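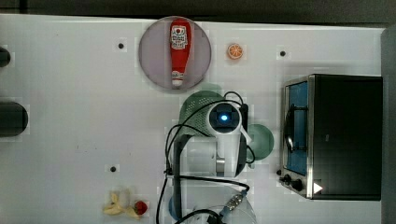
Viscosity is defined as the ratio of shear stress to shear rate. For a Newtonian liquid such as water or thin oil, the ratio is constant at a given temperature and a single number is enough. Many prepared foods do not behave in this way. Their apparent viscosity depends on how fast they are sheared, and some will not flow at all until a certain stress has been passed. Ketchup, supplied in a red plastic bottle with a white cap, is the standard teaching case and is used for most of the worked material in this unit. The remaining material concerns starch pastes and salad dressings.

Unit 4: Flow of Thick Liquids
Notes prepared by Charalambos Pappas for the Provville evening course

4.1 Terms and symbols

Shear stress (tau) is force per unit area acting along a surface, in pascals. Shear rate (gamma-dot) is the change of velocity with distance across the gap, in reciprocal seconds. Apparent viscosity (eta) is tau divided by gamma-dot at one stated shear rate, in pascal seconds. A value of eta quoted without its shear rate is incomplete and will not be given marks in the coursework.

Yield stress (tau-0) is the stress below which the sample behaves as a soft solid. There is a long argument in the literature over whether a true yield stress exists or whether the liquid is merely flowing too slowly to measure. For this course the engineering view is taken: if no flow is found in the time available, the sample has not yielded.

4.2 Models

Power law:
tau = K (gamma-dot)^n

K is the consistency and n the flow index. For n less than 1 the liquid is shear thinning. For n greater than 1 it is shear thickening. For n equal to 1 the equation reduces to Newton's law and K becomes the viscosity.

Bingham:
tau = tau-0 + (eta-p)(gamma-dot)

A straight line with an intercept. Convenient for hand calculation, poor at low shear rates.

Herschel–Bulkley:
tau = tau-0 + K (gamma-dot)^n

Three constants, and the usual choice for sauces. Note that K here is not the same number as the K obtained by fitting the power law to the same data. Students copy one into the other every year.

4.3 Structure

Tomato products are suspensions of cell fragments in a thin serum containing dissolved sugars, acids and pectin. At rest the fragments touch and form a weak network. Under shear the network breaks into smaller clumps, which line up with the flow, and the apparent viscosity falls. When shear stops, the network forms again, though seldom at once. The time-dependent part of this behaviour is called thixotropy and must be kept apart from shear thinning, which is a dependence on rate only. A sample may show both.

The test is a loop: shear rate is raised at a steady pace, then lowered at the same pace, and stress is plotted for both legs. If the legs do not coincide, the sample is time dependent. The area between them is sometimes reported, but it depends on the pace chosen and should not be compared between laboratories. 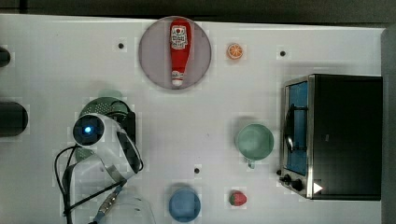

Fig. 4.1. Ketchup bottle on a round plate, cap towards the lower rim.

4.4 Worked problem

A sauce is tested in the Korkano cup-and-bob instrument. The fitted Herschel–Bulkley constants are tau-0 = 16 Pa, K = 12 Pa s^n and n = 0.5. Find the shear stress and the apparent viscosity at a shear rate of 99 reciprocal seconds.

The square root of 99 is 9.95. The rate term is therefore 12 x 9.95 = 119.4 Pa. Adding the yield stress gives tau = 135.4 Pa. Dividing by 99 gives eta = 1.37 Pa s.

Repeat the calculation at 1 reciprocal second. The stress is 16 + 12 = 28 Pa and the apparent viscosity is 28 Pa s, larger by a factor of twenty. The constants have not changed between the two lines.

4.5 Sources of error

Wall slip. A thin layer of serum collects at a smooth surface and the bulk slides on it. The measured stress is too low. Use a roughened or vaned bob. The Stergiou data set (sheet 3) was taken with a smooth bob and shows a false plateau at low rates; do not fit a yield stress to it.

Loading history. Spooning the sample into the cup shears it. Allow a rest of 500 seconds before the first reading — longer if the sample has been stirred — and record the rest in the notebook.

Temperature. Control to within half a degree. Drift during a long run is easily mistaken for thixotropy.

Settling. Coarse fragments sink in thin sauces. If the reading falls steadily at constant rate and does not recover after rest, suspect settling first.

4.6 Flow down an incline

A layer of thickness h on a slope of angle theta carries a wall stress of rho g h sin(theta). The layer moves only if this exceeds tau-0. Taking rho = 1,148 kg per cubic metre, h = 5 mm and theta = 30 degrees gives a wall stress of 28 Pa. The sauce of section 4.4 would flow. At h = 2 mm the stress is 11 Pa and it would not.

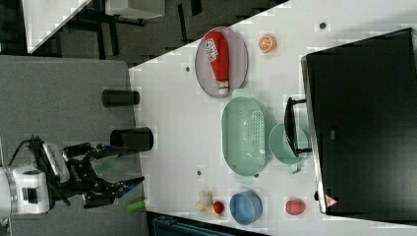
Why does a sharp knock start the flow when steady tilting does not?
Tilting applies only the stress due to the weight of the sauce, which may be lower than the yield stress. A knock adds a brief stress from the sudden change of speed, and if the total passes tau-0 the network breaks and the sauce begins to move.

4.7 Coursework

Fit all three models to Plostelance sheet 1 and report the residuals for each. State the range of shear rates used. Printed copies of the sheets are held by Achilleas Gkikas in room 148. Answers are due by the end of November.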